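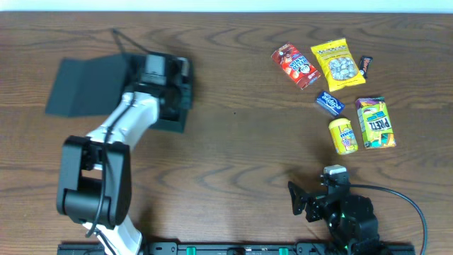 Fri 4 February

Bench rules, second pass. The first version was written before we had both arms on the one rail and it shows. Rule 3 still talks about "the arm" all the way through and rule 7 refers to a clamp we took off. I went through the lot this morning with the snack packing task set up and marked up whatever didn't match what we do. Notes below, then the wording I want to send to the Vurberg bench so both sites are working from the same sheet.

Why bother now: the Lirar set is due for hand-over in March and the acceptance note from Prakdale asks for a written bench procedure along with the recordings. At present we have the sheet on the wall, a page of corrections in the old notebook and a fair amount that people just know. They will want one document with a version number on it.

Start of session

Old rule said "check the arms are clear before power". Too vague. Two people reading that will do two different things. New wording:

Before power, both arms folded back over the rail, grippers off the table. Hand on the stop button while the power comes up. Wait for both arms to report ready before taking the hand away. If only one reports, power off and start again, don't try to bring the second one up on its own.

The last part is from experience. Bringing the second arm up late leaves it with a stale home position and the first move it makes is a jump. It happened at Vurberg and it happened here, both times at low speed, both times no damage. I would like it not to happen at full speed.

Speed cap stays at 40 per cent for anyone's first session and for the first run after any change to the cabling. Above that needs a second person in the room. I looked at whether we could relax this for replay of a known-good run and decided no. A replay is only known-good if the table is laid the way it was when the run was recorded, and that is the very thing that goes wrong.

Cables

Cables are the weak point of the sheet. The old rule said cables should be "tidy". Arms need slack to reach across and if you tie everything down tidy you pull a connector the first time someone reaches for the far edge. What we want is slack on the outside of the arm and none on the inside, where the two work areas meet.

Wording: Cable loops to go outward, left arm to the left, right arm to the right. No cable to lie where a gripper can close on it. Move each joint to its limit by hand with power off and watch the loop. Do this at the start of every session and again after a camera has been touched.

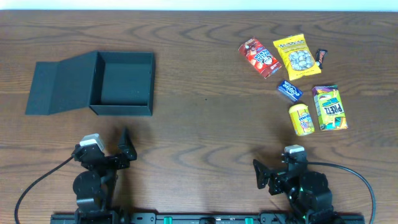 I also want a line saying the camera leads get checked separately from the arm leads. They are thinner, they get forgotten, and a lead that has worked half out gives you dropped frames with no error in the log. We lost most of an afternoon's runs to that before anyone opened the files.

Laying the table

For the packing task the old sheet gave a list of items and a box and left it at that. The result is that everyone lays out in their own style. One person makes rows, one person puts all the small stuff near the front where it is easy to grab. Then the trained policy is good at that person's table and poor on the rest.

New rules for layout:

Box on its own side, items on the other, none in front of the box hinge.

Items scattered, not lined up. Turn each one to a different angle from the last run. Nothing stacked to start with.

Mix of shapes in every run. At least one soft bag, one flat box and something that can roll. The roller matters most. A tube on its side will move when a finger brushes it, and operators learn to avoid it and leave it until last, so vary which item is picked first.

No item closer to the arms than a gripper's length from its folded position.

Food packaging: sealed packs only, and they get thrown out when a seam goes. A split bag on the table is a stop condition. Clear up with the power off. Packs used on the bench don't go back in the kitchen cupboard under any circumstances, that goes on the sheet in plain words. There was a disagreement about this last year and I don't want it again.

Operators must not reach in to straighten an item during a run. If it has rolled out of reach, mark the run as failed and reset. A failed run with an honest label is worth keeping. A run with a hand in it is no use to anyone and has to be found and pulled out later. Limit is 2 resets in a row, after which take a break or swap.

Box approach

This is the section that was missing altogether. The sheet said how to hold a snack and nothing about how to handle the box, and the box is where most of our contact faults come from. The board is stiff until it's crushed at a corner, and from then on every run with it is a bit different. Jafri supplied us a pack of 200 flat blanks and we are getting through them faster than planned.
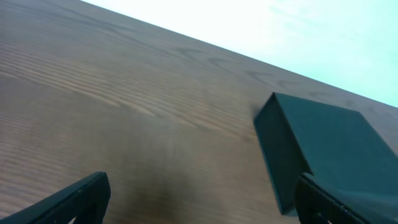
Approach speed near the box should be half whatever the session speed is, and the gripper should be open wide before it gets there. The operator should be watching the wrist view by this point and not the head view, as the head view won't tell you how much room you have at the end face. What you want on the screen is a good gap of bare table between the fingers, as with the teal box this morning, where the left finger is well over across the wood and the right one is by the end face. If the gap is narrow at that distance, back off and open up. Don't correct by pushing the box along with a finger, it will go, but it goes crooked and the other arm's plan is then wrong.

Wording for the sheet: Half speed inside one box length. Gripper open before approach. Use wrist view. No nudging.

Only one arm in contact with the box unless the task step says both. The step file should say which arm. At the moment about half the step files don't and I need to go through them. Job for next week.

Stop conditions

Anyone in the room can call a stop and the operator stops, no discussion until the arms are still. That was in the old version and stays word for word. Adding to it:

Stop if a gripper touches the table hard enough to hear.
Stop if the arms touch each other at all, however lightly.
Stop if a servo smells or a housing is too hot to keep a finger on.
Stop if the view from any camera freezes.

After a stop, write it in the log before restarting. Time, which arm, what was on the table. One line is enough.

Logging

Run numbers go up by one and are never reused, including for failed runs. The Lirar set stands at 3,072 runs on the server and the numbering has gaps where people deleted bad ones. Deleting is out from now on. Label as failed and leave in place. Prakdale will ask about the gaps and I need to write a short note explaining them.

Each run label needs: operator initials, layout number, speed, pass or fail, and a word on why if fail. "Bad" is not a reason. Dropped, rolled, crushed, missed, camera, stop — pick one of those.

To do

Retype the sheet with the above, version 2, take the old one off the wall the same day so there aren't two up.
Send to Vurberg and ask them to mark anything that doesn't suit their rail, theirs is shorter.
Step files, add arm for every box contact.
Ask Jafri whether the blanks come in heavier board.
Check whether the speed cap is set in the config or only written on the sheet. I think only on the sheet. If so, set it.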